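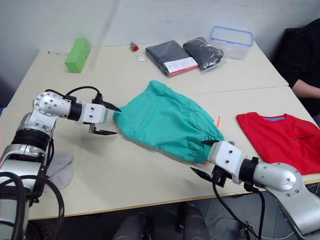 The folding table comes first, so get it right before you open a single bag. I like two tables shoved together along the long side, because one on its own leaves trouser legs dangling over the edge and you'll spend your morning hauling them back up. Keep the join running across, as it is with the pale pair here, and you've got a straight line to square your hems against (best free ruler going!). Anything still in its plastic goes to the back, like the two dark grey packets. The piece you're working on gets the middle, and the next one can wait off to the side where the red T-shirt is.

3. Setting up and using the folding table

What you'll need: two tables of the same height, a damp cloth and a dry one, a pencil, a stack of blank tags, and the Pestach folding board if you've got the full kit. If you haven't got the board, carry on without it. I fold most things by hand anyway.

3.1 Getting the table ready

1. Push the tables together until you can't slide a tag down the gap. If one rocks, turn it end to end and try again before you start wedging bits of card under the legs.
2. Wipe both tops with the damp cloth, then the dry one. Do the join twice, it's where the fluff lives.
3. Run your palm over the whole surface. You're feeling for anything that could snag a knit.
4. Put packaged stock along the back with the labels facing you.
5. Pick one side for "next" and one for "done" and stick to it all day. I go right for next. Nia Powell goes left, and we've learnt not to share a table.

Note: a pencil, please, and never a biro. Pencil marks on a tag can be rubbed out, and a biro left under a pile of light cotton is a very sad thing to find.

Caution: leave packaged items sealed until you've copied the size on to a tag. Once the wrapper's in the bin you'll be guessing, and the Akura size stickers won't stay on bare cloth.
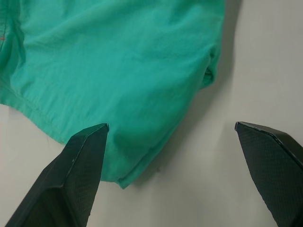 Nest Gittins
Stockroom lead, Flandstead Clothes Exchange
Section updated February 22, 2025

3.2 Soft trousers, skirts and anything with elastic

These are the ones new people dread, and I do see why. They come out of the bag in a heap and it's hard to tell which end you've got hold of. Go looking for the stitching and the rest sorts itself out.

1. Drop the garment in the middle of the table and leave it crumpled for a second. Don't shake it, you'll only send lint over everything else.
2. Find a hem. Follow it with a finger until you come to a corner or a place where it has curled over on itself, and flatten that bit first.
3. Find the gathered end if there is one. Hold it still with one hand and smooth away from it with the other, in long slow strokes.
4. Turn out any cuff that's tucked inside.
5. Fold in half lengthways, then in three from the bottom up. Elastic goes on the outside of the bundle so it isn't squashed flat in storage.
6. Tag it and move it to "done".

Note: don't stretch elastic to make the edges match. Let it pucker. A slightly wonky bundle is fine, and the Yazıcı shelf bins are deep enough to take it.

Caution: if a hem has come undone, stop and put the item in the mending box. Folding will pull more of it loose.

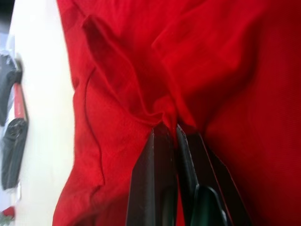 3.3 T-shirts and other jersey tops

Jersey is friendlier stuff but it creeps, and a top you folded beautifully in November can look like a dishcloth by the time somebody wants it. My whole method is to trust the side seams. On a red one like this, with the cloth in big loose folds, the thin raised line of stitching on the left is what I'd be after, and I'd let that knot of pinched material go and stroke the creases out of it before laying the seam straight.

1. Lay the top face down with the collar away from you.
2. Line up one side seam with the table join. Jersey seams often curve a bit, so match the top and bottom and let the middle wander.
3. Bring each side in to the centre of the back, sleeves folded flat on top.
4. Fold the bottom up to the collar and turn the bundle over.
5. Check the front. If there's a logo or a collar in another colour, it should be showing.

Note: stack tops no more than 10 high. Osian Yorath once built me a tower of 31 and we picked it up off the floor together.

If a top won't lie flat after two goes, roll it, tag it and put it with the rolled stock. Tags for rolled items are covered in 3.4.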